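Reusing a trade magazine article in a book: which rights do I need back?

inkwell_rs
Posted November 8, 2020

I sold a 2,058-word article to Pleritz, a trade magazine, in April. The contract says "first North American serial rights, print and electronic." A small press, Karabulut, now wants the same piece as a chapter in a collection. The editor at Pleritz has not answered two emails. The article has run in print and is also in their online archive.

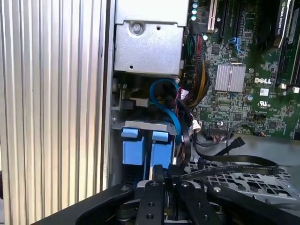
Do I need written permission from the magazine before I sign with the press?

Under a first serial clause, the magazine bought the right to publish first in a periodical. Book rights stay with you unless another clause transfers them. Read the full contract for the words "all rights," "work for hire," or "exclusive" followed by a time period. An exclusive period has to run out before the book is published.

That was the reply I got on the Maltuslow writers' list. I would like a second opinion, because my contract also has a clause 5 about "derivative formats" that the reply does not cover.

galley_slip

Clause 5 is the one to check. If it gives the magazine a nonexclusive license for derivative formats, you can still license the book chapter. If it is exclusive, you need a release in writing. Send the request by certified mail and keep the receipt. 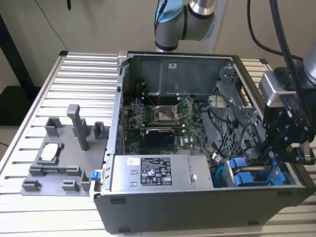
Ask for a release that names the article title, the issue it ran in, and the book. A general "fine with us" email is weak if the magazine is sold later. The press will also want a credit line on the copyright page, so get the wording from the magazine in the same letter.

comma_splice_94

I just used it in mine and added "first appeared in." Never heard anything. I keep all my contracts in Buva so I can search them by clause. 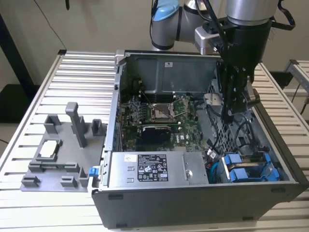
Open desktop tower on the bench, CPU socket empty

galley_slip

A credit line does not replace a release if the clause is exclusive. Post the text of clause 5 if you can.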